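Learning to like doing the dishes

31 March 2019

So our dishwasher died, and I have been washing up by hand for 14 days now. I know, people have survived worse! But I'd had a machine since college and I was a total baby about it. The repair guy can't get the part until May, so my kitchen has gone back in time a few decades.

The first few nights I did what I always do with chores, which is leave it until everything is crusty and then get mad at the crust. My neighbor Frøydis Westerberg finally told me to just start while the pasta water is heating (she raised a houseful of kids without a dishwasher, so I listened).
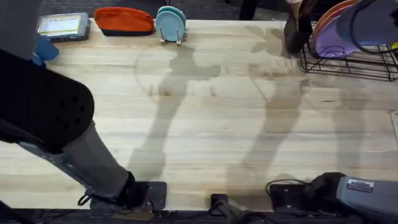
What works for me

Glasses first, then silverware, then plates, and the greasy pans dead last. Really hot water, and change it once it goes gray. I set a timer for 30 minutes the first week because I was sure it would eat my whole evening, and it has never gone off before I was done. I also put on a podcast, or call my brother-in-law Kamrul, who will talk about soccer for as long as you let him.

Plates still annoy me. I like them rinsed on both sides and stood up with a gap between them, or the middles stay damp and I end up drying them anyway.
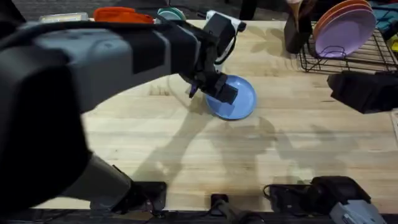

The other thing is towels. I had 2 good ones and a drawer full of those slippery souvenir ones that just push the water around. I bought a pack of plain cotton ones and oh my gosh, what a difference. Wash them a couple of times before you use them, though, and skip the fabric softener!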